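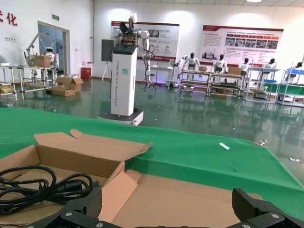 Cords in boxes: I'm a convert!

Posted July 4, 2019 by Mingxuan Cui

Okay, so I've been putting off the spare cords at work for ages, and this week I finally gave them a proper go. Power cords, extension leads, all the long black ones that live in a heap and come out of it in one big knot. I switched from zip bags to plain brown cardboard boxes with fold-over lids, one kind of cord per box, and I love it so much. You can see what you've got the second you flip the lid!

My way of doing it: big easy loops, as wide as the box will take, plug end tucked in on top. I used to wrap everything tight around my hand and the cords came out all kinked. Loose loops spring out a bit when you let go, so you have to press them down with one hand and bring the lid over with the other. It gets quick after the first few.

The other thing I'd recommend is a cloth on the table. I've got a plain green one, and a black cord on bright green is so easy to spot. Same with little white labels and bits of paper, they don't vanish on you. I open the box up first, all the flaps folded out of the way, and bring the cord to it. Mine wrinkles a bit in the middle where I lean on it, but who cares.

Anyone else doing boxes? And what do you do about labels?

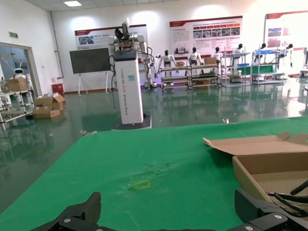
Xiaoqing Su wrote:
Boxes yes, cloth no, sorry! I tried a cloth for a whole winter and it dragged along every time I slid a box. A bare table lets you push things around with one finger. For labels I write on the short end of the box in fat marker, so I can read them when they're stacked. Anything on the lid is useless once there's another box on top.

pultstead_pete wrote:
I'm going to be the grump here. Tight coils with a strap around them, hung on pegs. No boxes at all. We have 600 cords at Pultstead and if I boxed them I'd need a second building.

Jia wrote:
600!! Pete, I want to see that wall. For a small shelf I'm with Mingxuan though. Pegs are great until you have to move, and we moved in June. Boxes just went on the cart.

Mingxuan Cui wrote:
Xiaoqing, the trick is clips. Plain metal binder clips over the far edge of the table and the cloth stays put. And I've come around to your side halfway: I pull the cloth back so the front of the table is bare, and the box I'm filling sits mostly on the bare part where it slides.
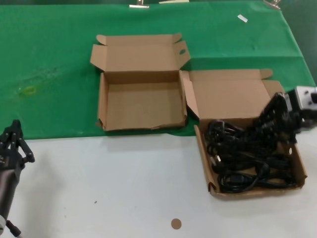
Also stealing your marker idea, the short end makes so much more sense than what I was doing. Did 3 shelves yesterday and it took about 45 minutes with the labels, and that includes a long fight with one cord that had tied itself into something I can't describe.

Pete, fair point on the space. Do the straps leave a dent in the cord? Mine did, but they were the cheap scratchy kind.

pultstead_pete wrote:
Only if you yank them. Snug is enough. And wrap the strap around the middle of the coil, well away from the plug.

skurnberg wrote:
Do you tape the lids? I have the same style of box with the tabs and mine pop open if the cord is thick.

Xiaoqing Su wrote:
No tape, it tears the cardboard the first time you peel it. A fat rubber band, or go up one box size. If the lid is popping, the loops are too big for the box. Make them a hand smaller and try again.

Mingxuan Cui wrote:
Agree on no tape! One size up fixed it for me. I still say keep the cloth.

Xiaoqing Su wrote:
Fine, I'll try the clips this weekend. Still not promising anything.

Recent threads
Flikano shelf bins, worth it for small parts?
3 ways to fold a long extension lead
Where to get plain brown boxes in small batches
Peg wall pictures (post yours)
Marker that doesn't smear on cardboard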